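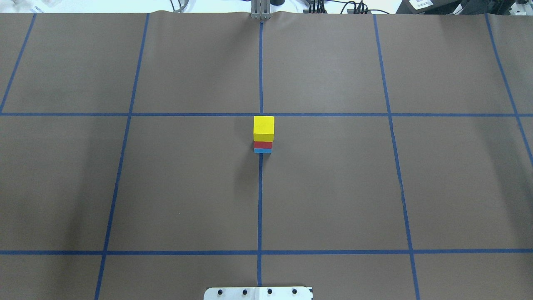
Local Government

MacLeish parking manager on leave as cancelled tickets reviewed

Nov 6, 2019

The City of MacLeish has placed its manager of parking and bylaw services on paid leave while an outside firm examines how parking tickets were cancelled over the past two years.

Torquil Kerr, who has led the department since it was separated from the city clerk's office, was advised of the decision on the afternoon before council met in closed session. The city said the leave is a non-disciplinary measure and that no finding has been made against any employee.

The review follows an internal check of records held in Lesuvix, the ticketing system used by the city. According to a report released with the council agenda, 2,172 tickets were cancelled in the period examined. Of those, 636 had no written reason on file, and 61 had been issued to vehicles registered to city employees or members of their households.

City policy allows a ticket to be withdrawn if a meter was out of order, if the officer recorded a plate number incorrectly, or if the driver was attending a medical emergency. A reason must be entered in each case, and any ticket issued to an employee must be referred to the city clerk.

“The policy is clear about who may cancel a ticket and what must be recorded when that happens,” city administrator Ryan Stockdale said in a written statement. “Council has asked whether the policy was followed, and residents are entitled to an answer.”

Stockdale said the missing entries may have more than one explanation. Older records were transferred to the present system after the department moved offices, and the report notes that the notes field in some of them was left blank during the transfer. Staff were unable to establish how many of the cancellations were affected. 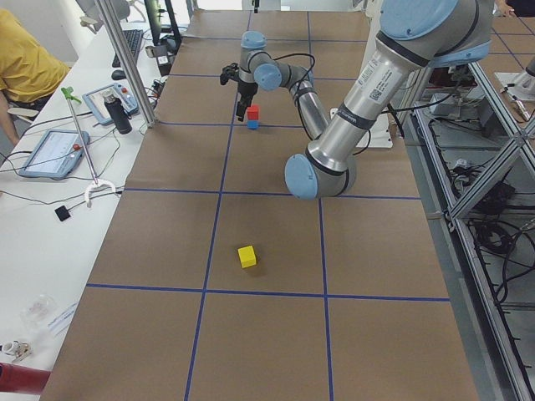 The firm retained to carry out the work, Semerier, will interview current and former staff and compare the electronic records with the paper logs kept by officers. Its terms of reference also cover the department's handling of 932 written appeals received from the public, including the length of time applicants waited for a decision and whether like cases were treated alike.

Kerr did not respond to a request for comment. The union local representing parking officers said its members would co-operate with the review. It noted that officers on patrol do not have the authority to cancel a ticket once it has been issued – that step can be taken only by a supervisor or the manager.

Council voted to suspend all discretionary cancellations until the review is complete. Drivers who wish to dispute a ticket may still file an appeal at the service counter on the main floor of city hall or by mail. Appeals will be decided in the interim by the clerk's office, and the deadline for early payment will be extended for anyone with an appeal outstanding.

Supervision of the department has been assigned to the deputy clerk. The agreement under which MacLeish provides evening parking enforcement to the neighbouring Town of Jonora is not affected, the city said, as tickets issued there are processed by the town.

Semerier is expected to deliver its report to council in December. Stockdale said the findings would be made public, with personal information removed as required under privacy legislation.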